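Why Balloons Pop: Rubber, Air and Stretching
Murkstead Science Pages for Young Readers
Topic: Materials. Reading time: one cup of cocoa.

A balloon is a bag made of very thin rubber. Most party balloons are made of latex, a milky liquid that comes from the bark of the rubber tree. In a factory, a mold shaped like a balloon is dipped into colored latex and lifted out again. The latex dries into a skin. The skin is heated, rinsed and pulled off the mold, and the open end is rolled to make the rim you blow into.

What rubber is made of

Everything is made of molecules, which are far too small to see. The molecules in rubber are very long and thin. In a balloon that has no air in it, they lie in a tangle, like cooked spaghetti in a bowl. When you pull on the rubber, the tangles straighten out. When you let go, they tangle up again and the rubber gets shorter.

Long molecules alone would slide past each other, and the rubber would stay stretched like chewing gum. To stop this, the factory adds sulfur and heats the rubber. The sulfur makes small bridges between one long molecule and the next. These bridges are called cross-links. They hold the net together so that it can return to its old shape.

What the air does

Air is made of molecules too, and they are always moving. Inside a balloon they hit the rubber and bounce off. Each hit is a tiny push. All the pushes added together are called pressure. When you blow more air in, there are more hits, and the pressure pushes the skin outward.

The skin pushes back. A balloon stops growing when the push from inside is balanced by the push of the outside air plus the pull of the rubber. The first breath is usually the hardest one. After the balloon has started to open, it becomes easier to fill for a while, and then it becomes hard again when the rubber is close to its limit.

The shape depends on the mold. A long mold gives a long balloon. A common party balloon is wide at the top and narrow near the knot. The rubber near the knot is usually stretched less than the rubber on the wide part, so its color looks darker. You can check this by holding a filled balloon up to a window.

What happens in a pop

Stretched rubber stores energy. A tight balloon stores a lot of it. If a pin makes a hole in a tight part, the rubber at the edge of the hole is pulled from all sides, and the hole becomes a crack. The crack runs through the skin faster than your eye can follow. The air inside, which was squeezed, spreads out suddenly. This makes a pressure wave, and your ears hear the wave as a bang.

A balloon with only a little air in it behaves differently. A hole may open and stay small, and the air leaks out with a hiss. In a very tight balloon the crack can split into two cracks, and those can split again. The tighter the balloon, the more strips are left.

Torn rubber is no longer pulled by the air, so it shrinks back. It can still be stretched by hand, but the pull is uneven. It is carried by whatever part joins one hand to the other, and the loose pieces hang down. 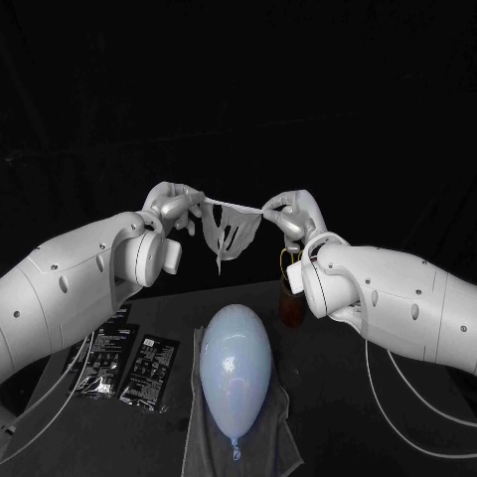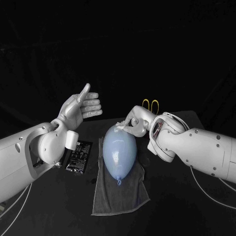
The hole does not have to come from a pin. Rough bark, dry grass and a hot lamp can all start one. Sunlight also damages latex slowly by breaking the long molecules, and a balloon left outdoors turns cloudy and weak. A balloon kept indoors has a different problem. Its skin has tiny gaps, and air passes through them a little at a time. After some days it is smaller and softer, even with a good knot.

Test it: the sticky tape balloon

You need: one balloon, clear sticky tape, one pin, and an adult to hold the pin.

1. Blow up the balloon until it is firm but can still be pressed in with a finger. Tie a knot.
2. Stick a piece of tape flat on the side. Rub out the air bubbles.
3. Ask the adult to push the pin slowly through the middle of the tape.
4. Pull the pin out and listen.

The tape does not stretch much, so it holds the edge of the hole together. In most cases the balloon leaks slowly. If it pops, try again with less air and a wider piece of tape.

Safety: wear glasses or goggles. Collect every scrap of rubber when you finish and put it in the trash. Small children and pets can choke on balloon pieces. Do not use latex balloons near anyone who has a latex allergy.

Words to know

Cross-link: a bridge that joins two long molecules.
Latex: the milky liquid that rubber is made from.
Molecule: a very small group of atoms joined together.
Pressure: push spread over an area.

Next in Materials: Why Does Glue Stick?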